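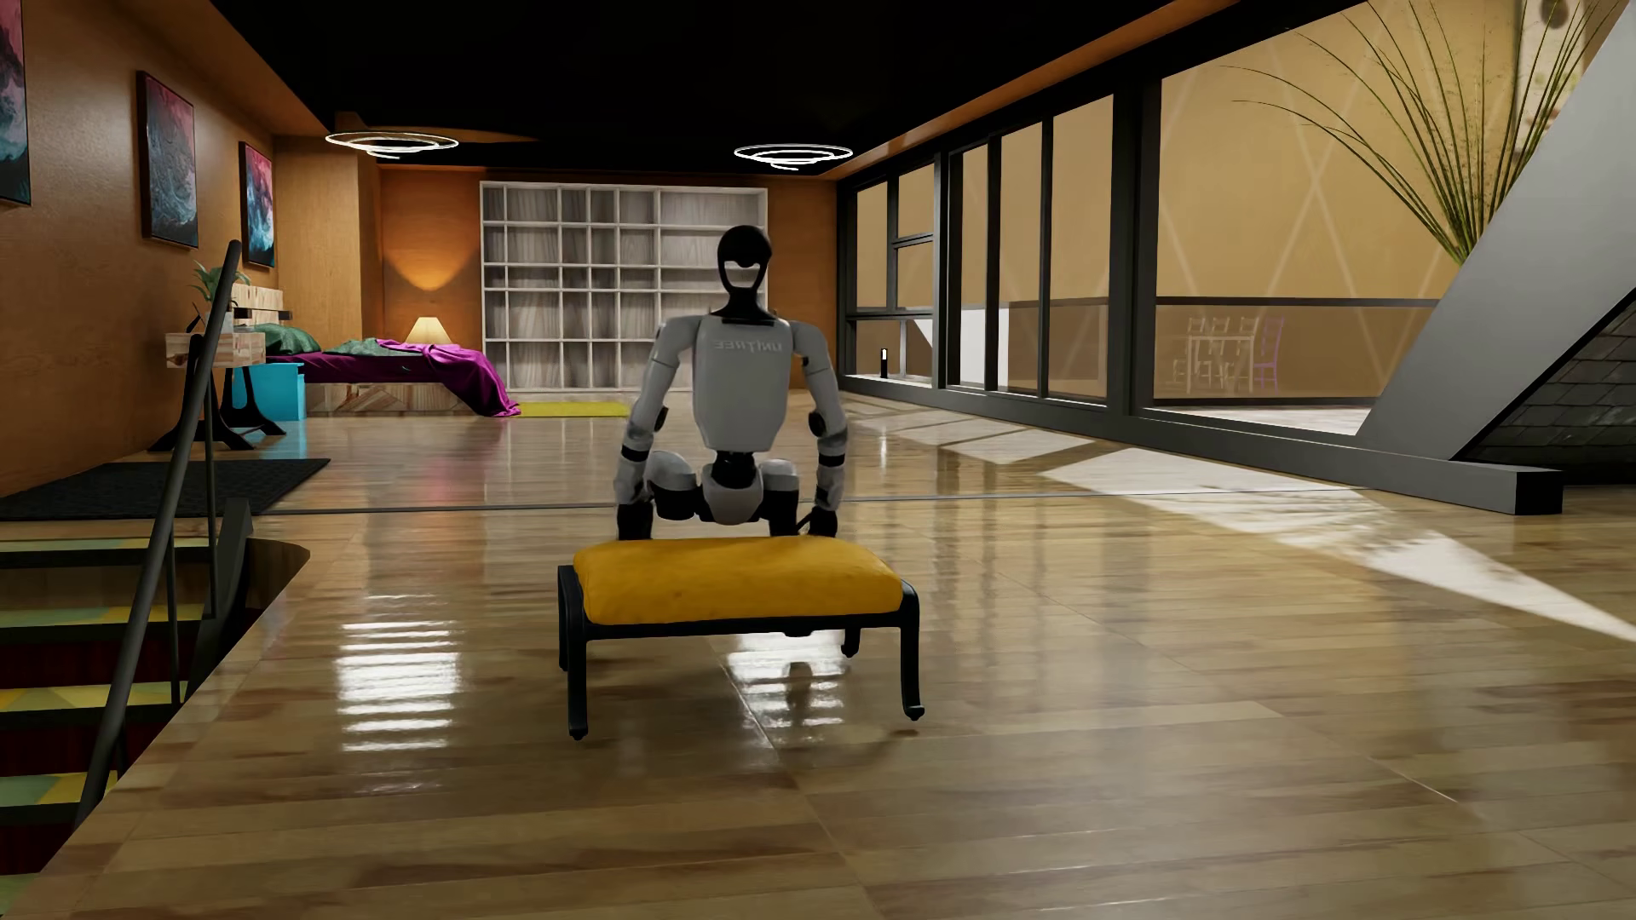 A long time ago, and in a few workshops still today, every page of a book was printed from small blocks of metal. On each block stands one letter, and this letter is always made backwards. It looks strange when you see it the first time. The gray word on the robot's chest is backwards in the same way, and you must read it slowly, from right to left, to find UNITREE. A printer reads like this every day. After some months it becomes easy, and printers say that they start to read the signs of shops backwards too.

Why must the letters be backwards?

Try it with your own hand. Paint your left palm and press it on a sheet of paper. Now put your left hand next to the print, with the back of the hand up. Look at the thumbs. They point the same way, but the paint was on the other side, the side which you cannot see now. Turn your palm to your face and compare again: the thumb has changed its side. Each time when one thing is pressed on another, left and right change places. So if you want a correct letter b on the paper, the metal letter must look like a d.

Some letters have no problem with this. A, H, M and O look the same in the mirror. But b, d, p and q are the troublemakers. Even grown-up printers mix them up, and this is why the old printing teachers told their students to be very careful with these four.

Where do the letters live?

I visited the Śliwiński workshop on a Friday in November, because they were printing a picture book there with the title Plerkitero. It is a story about a snail who wants to learn the alphabet. The workshop keeps its letters in flat wooden drawers. Each drawer is divided into little boxes, and every letter has its box. The box for e is the biggest, because in English we need e more than any other letter. The boxes for q and z are very small.

For the whole snail story the printers needed 2,465 pieces of metal. In this number are also the spaces! A space between two words is a piece of metal too, only it is lower than the letters, so the ink does not touch it. I had never thought before that "nothing" can be a thing which you pick up with your fingers.
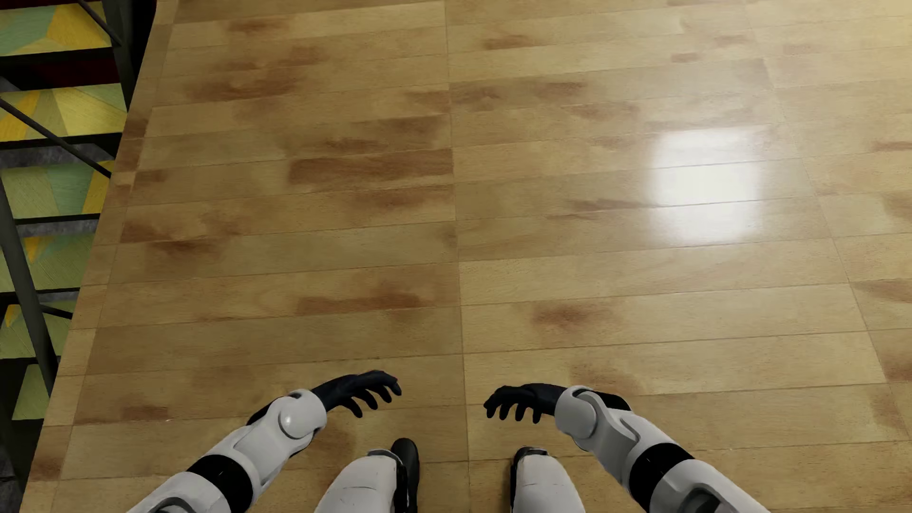
When the words are ready, they are put together in a strong metal frame and closed tight, so that no letter can fall out. Then comes the ink. Printing ink is not like the ink in your pen. It is thick and sticky, more like honey, and it must be rolled many times on a flat plate until it is thin and even. The workshop uses a black ink with the name Fluvlow. When the roller goes over it, you hear a quiet hissing sound. If the sound is too loud, there is too much ink, and the small holes inside the letters a and e will be filled.

After this, the roller gives a little ink to the letters. The paper is laid on top — it was Plondard paper, thick and a bit rough — and the press pushes it down. The first sheet is almost never good. One corner is too pale, or one letter is broken, or somebody finds a d which should be a b. The printers repaired the first page of the snail story 10 times before they were happy with it.

What is a proof?

A sheet that is printed only for checking is called a proof. Somebody reads it very slowly, with a pencil, and marks the mistakes. Some proofreaders start with the last word and go back to the first. In this way they do not follow the story, and they see each word alone.

And the pictures?

The pictures in the snail book are cut in linoleum, a soft material for floors which is also good for carving. They must be made backwards too. If the snail should crawl to the right in the book, the artist cuts a snail which crawls to the left. If there is a word inside the picture, for example on a door, the artist has to cut this word backwards as well.

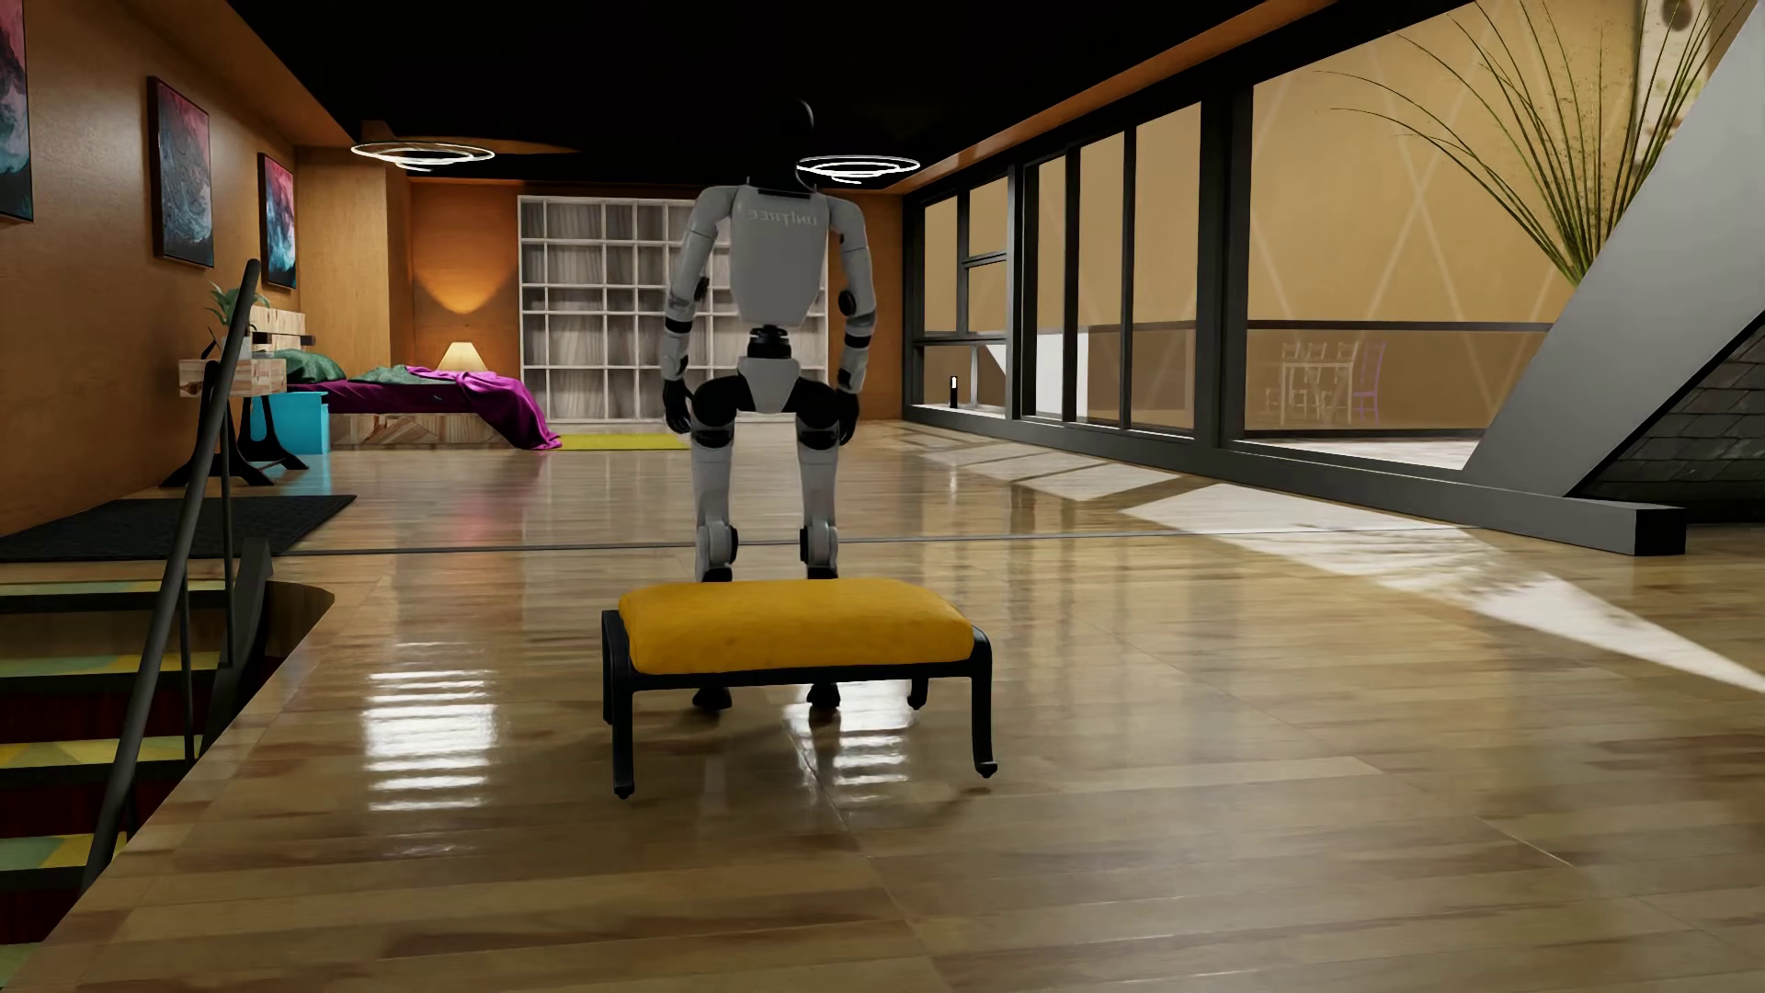 Backwards writing on the back of a robot. Hold the page in front of a mirror and read it again.

Make your own print

You need a potato, a blunt knife, some thick paint and paper. Ask a grown-up to cut the potato in half. Draw the first letter of your name on the flat side, but backwards. If you are not sure, write the letter on thin paper first, turn the paper around and look at it against the window. Then cut away all the potato which is not your letter, with help. Dab on the paint and press.

My own letter is B, and I cut it the wrong way the first time.

Words to remember

Type: the small metal letters.
Proof: a sheet printed for checking.
Press: the machine which pushes the paper onto the letters.

Text: Barbara Kubiak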